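Putting the woollies away (finally)

It's the end of September and I've been pulling jumpers out from the backs of chairs all over the house, so I guess winter's done. I do the folding at the round table with the blue cloth on it, mostly because the bed is where the cat lives now and she's not moving for anybody.

The rust-orange one goes first. I found it at the op shop in Clostmont for 2 dollars, which I still brag about, and it's had more wear than anything else I own. 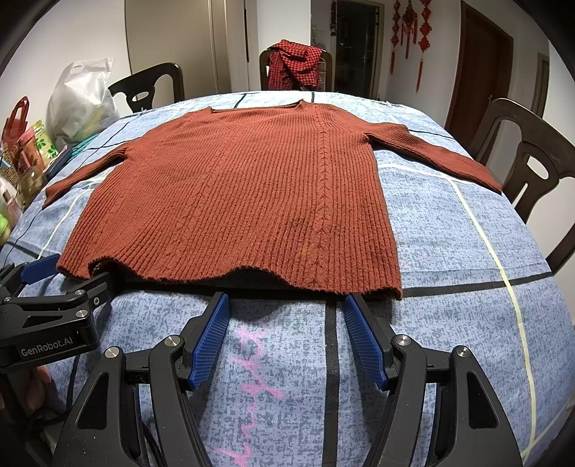

I used to hang all my knits and I've got the stretched shoulders to prove it! Gisela Henríquez from my old knitting group set me straight on that one. Lay it flat, smooth the ribs with your palms (don't tug, they spring back all wonky), then bring the sleeves in over the body. Cables make it bulkier so I don't press down hard, I just let it sit fat. The hem never wants to behave and I've given up arguing with it.
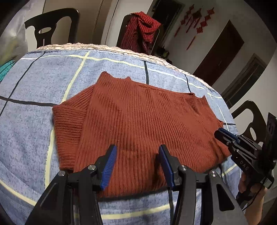
Everything then goes in the Stuvora tub under the spare bed with a bit of cedar. I paid 80 bucks for that tub and grumbled for a week - worth it though, not one moth hole last year. Cardigans next, and then the grey thing Mum made me, which weighs as much as a small dog and may need a tub of its own.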